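Saving water at home - notes for Wurkwood hall talk, 25 mins + questions

Start with the bill. Hold mine up. 245 quid, two people, no garden. Pause. Ask who's read theirs.

Then: where does it go? Let them shout out. Most will say baths. Toilets first, then showers, then taps. Don't get stuck on dishwashers, someone always wants to argue, say we'll do it at the end.
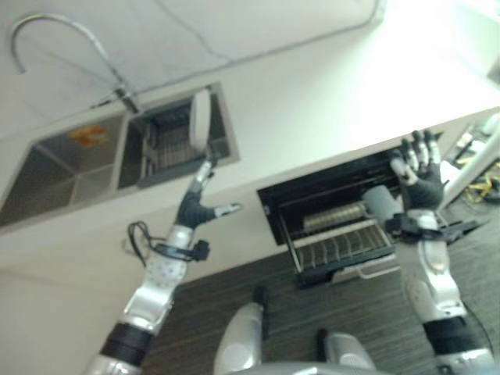 Notes and slides: K. Duvier, Patano Lane Water Group, February

Kitchen bit, keep short. Bowl in the sink, don't rinse under a running tap. Wait for a full load. Jug in the fridge so you're not running it til it's cold.

Leaks. SLOW DOWN here. Meter trick: read it at bedtime, read it again at 6, no flushing in between. If its moved, you've got a leak. Ours was the loo, food colouring in the cistern showed it up.

Water butts - Cheon Road allotments have 9 now, all off shed roofs. Mention lids. Kids and mosquitos.

Skip the history slide if we're past quarter to.

Questions. Leaflets by the door, remeber to bring the clipboard back.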